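How a Foam Cannon Makes Foam

Print this page
E-mail this page to a friend

A foam cannon is a bottle with a special nozzle on top. It connects to a pressure washer and covers a car in thick white foam before the car is washed. This page explains where the foam comes from and what it does to dirt.

What is foam?

Foam is a large number of gas bubbles packed together, with thin walls of liquid between them. In car wash foam, the gas is ordinary air and the liquid is water with soap mixed in.

Plain water makes poor foam. Water particles, called molecules, pull on each other strongly. At the surface this pull acts like a tight skin. Scientists call it surface tension. If you blow air into plain water, the bubbles rise and pop almost at once.

Soap changes this. A soap molecule has two ends. One end is attracted to water. The other end is attracted to oil and pushed away by water. Soap molecules line up at the surface and weaken the skin. They also hold the bubble walls together, so the bubbles last longer.

Parts of a foam cannon

The bottle holds soap and water. A tube runs from the bottom of the bottle up to the nozzle. Inside the nozzle is a narrow passage, a small air hole, and a piece of tangled wire called the mesh. A knob on top controls how much soap goes through.
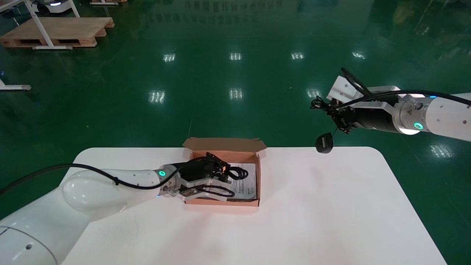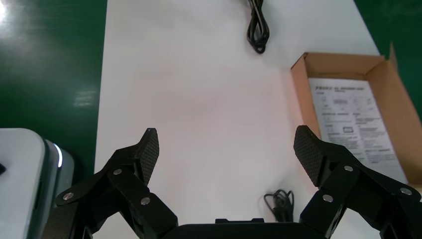 The narrow passage does the first job. When fast water from the pressure washer is squeezed through it, the water speeds up. Where the water moves faster, its pressure drops. The pressure in the bottle is now higher than the pressure in the passage, so soap is pushed up the tube and joins the stream. Air is drawn in through the small hole in the same way. This is called the Venturi effect.

The mesh does the second job. Water, soap and air crash through the tangled wire and are broken into very small bubbles. Small bubbles make thick foam. If the mesh is clogged with dried soap, the foam comes out thin and runny.

How much soap?

Soap bottles often show a mixing ratio. Suppose the instructions say to use 6 parts soap in every 100 parts of mix. The other 94 parts are water. Any unit will work for a part, as long as the same unit is used for both liquids.

More soap does not always mean better foam. Once the surface of the water is full of soap molecules, the extra ones stay in the middle of the liquid and add little. Too much soap can also leave streaks when it dries on paint.

What the foam does to dirt

Road dirt is a mix of dust, sand and oily film. Water alone slides over the oily part. The oil-loving ends of the soap molecules stick into the oil, and the water-loving ends stay in the water. Small drops of oil become surrounded by soap and can be rinsed away.

Foam also stays on the car longer than water does. It moves slowly down the doors and gives the soap time to work. Loose grit slides down with it. This matters because grit rubbed across paint makes scratches – even when the sponge is soft.

Try it in the sink

Put a little dish soap and some water in a clear plastic bottle. Close the lid and shake. Look at the size of the bubbles. Then blow gently through a straw into a cup of the same mix and compare. Do not suck on the straw. Shaking makes smaller bubbles, and that foam should be thicker.

Pressure washers can injure skin and eyes. Only an adult should use one.

Words to know

Molecule – a very small particle made of atoms joined together.
Surface tension – the pull that makes the surface of a liquid act like a skin.
Venturi effect – the drop in pressure when a fluid speeds up in a narrow passage.

Last updated: January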